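Pemidon P9 nach 2 Monaten: Kabel getauscht, Höhen immer noch spitz?

klangkiste_nord
Moin zusammen, ich hab mir im April die Pemidon P9 geholt, für 398 Euro, also schon eine Ansage für mich. Vorher lief bei mir jahrelang ein günstiger Dynamiker und ich war damit zufrieden, bis ich beim Kumpel reingehört habe (großer Fehler!). Bass und Mitten sind klasse, da gibt es nix zu meckern. Aber bei Becken und bei manchen Frauenstimmen zischelt es mir nach einer Stunde so in den Ohren, dass ich rausnehmen muss. Jetzt überlege ich, ob ich das Grarkier-Kabel dazu nehme, das soll ja wärmer klingen. Hat das jemand im Einsatz?

bassfalle
Spar dir das Geld. Ein Kabel macht keine Höhen weg, außer es ist kaputt. Probier erst mal andere Tips, und zwar welche mit weiter Öffnung UND welche mit enger. Bei mir war der Unterschied mit Schaumstoff riesig, nur halten die Dinger halt nicht lange.

rillenreiter
Sehe ich anders. Ich habe das Grarkier seit dem Winter an meinen P9 und finde es obenrum schon entspannter. Kann Einbildung sein, geb ich zu, aber ich höre damit länger am Stück. Und mechanisch ist es sowieso viel angenehmer als die Originalstrippe, die sich bei jedem Spaziergang verknotet.

bassfalle
"Kann Einbildung sein" ist doch genau der Punkt. Hast du die Lautstärke angeglichen? Wenn das Kabel etwas mehr Widerstand hat, hörst du einfach leiser, und leiser zischelt weniger.

rillenreiter
Nein, hab ich nicht, ich will Musik hören und kein Labor betreiben :)

klangkiste_nord
Okay, kurzer Zwischenstand. Tips hab ich jetzt durch. Schaumstoff nimmt die Spitze tatsächlich etwas raus, klaut mir aber auch die Luft bei Akustiksachen, und die höre ich nun mal am meisten. Silikon mit enger Öffnung sitzt bei mir links nicht richtig, dann ist der Bass weg. Am EQ habe ich auch gedreht, zwei dB runter bei 9 kHz, und das war bisher das Beste. Blöd nur, dass mein kleiner Player keinen vernünftigen EQ hat, das geht also bloß am Rechner. Am Govindasamy-Dongle finde ich es übrigens schlimmer als direkt am Laptop, wobei ich da auch lauter höre, muss ich zugeben.

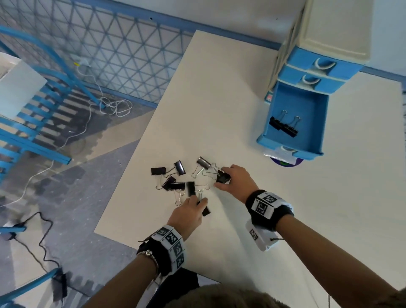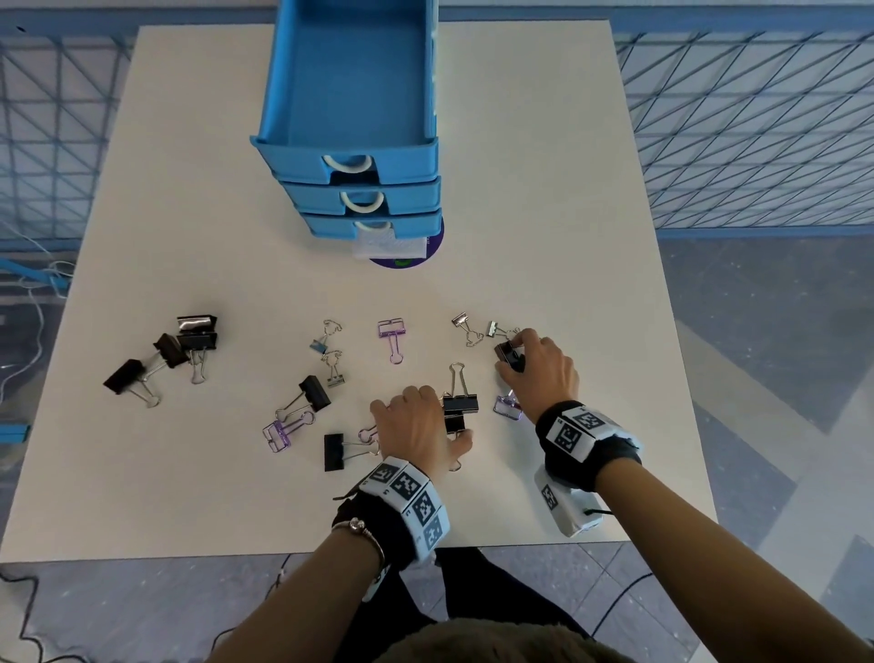
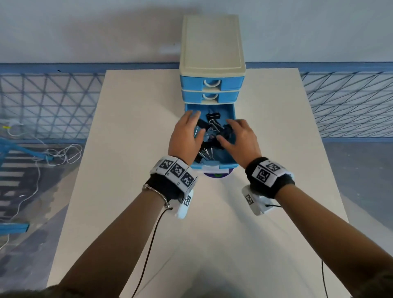
Pedwood-Fan meinte dazu, der Dongle sei bei den P9 schon öfter Thema gewesen, man solle ihn unbedingt auf niedrige Verstärkung stellen und es dann noch mal mit denselben Stücken versuchen. Bei seinen eigenen habe er danach kein Kabel mehr gebraucht.

klangkiste_nord
Niedrige Verstärkung?? Ich wusste nicht mal, dass man das umschalten kann. Wo denn, am Gerät selber oder in der App?

Pedwood-Fan
Am Gerät, beide Lautstärketasten gedrückt halten, bis die LED umspringt. Steht im Heftchen ganz hinten, sehr klein. Danach musst du halt höher aufdrehen, ich lande so bei 60, vorher war ich kaum über den ersten paar Stufen und konnte gar nicht fein regeln.

bassfalle
Guter Tipp für die Regelbarkeit, aber am Frequenzgang ändert das auch nichts. Wenn er es bei 9 kHz hört und der EQ dort hilft, dann ist es eben ein Peak vom Hörer selbst. Oder vom Gehörgang, das verschiebt sich ja je nachdem, wie tief man einsetzt. Setz sie mal ein Stück tiefer ein, mit einer Nummer kleiner.

rillenreiter
Das mit dem Tiefersetzen unterschreibe ich sogar. Kabel würde ich trotzdem testen, man kann es ja zurückschicken.

klangkiste_nord
So, umgestellt und gestern bis nach 23 Uhr gehört. Ist besser geworden, ich kann endlich richtig leise hören, und dann stört mich das Zischeln kaum. Bei Live-Aufnahmen bleibt es aber. Kleinere Tips sind bestellt, das Kabel lege ich erst mal auf Eis (sorry rillenreiter!). Melde mich, wenn die Tips da sind.

Nach oben | Kontakt | Impressum | © Hörerforum, alle Beiträge bei den jeweiligen Verfassern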